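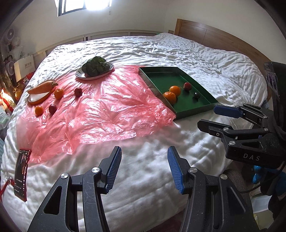
*Sorting task, fruit and veg: two grippers, pink sheet, green tray.*

## skallex-sort

Notes for the Skallex trial at the Steltau packing site. The pitch from Lawal says the grippers will "free up" the sorting staff. To do what? The plan doesn't say.

- Target: 500 picks a shift
- Hand sorters now: 1000

Staff still fetch, load and clear up – none of that is in the savings sheet. Breaks went from 90 minutes to 70 in December. Please log bruised fruit under `damage/`, even if the dashboard says fine.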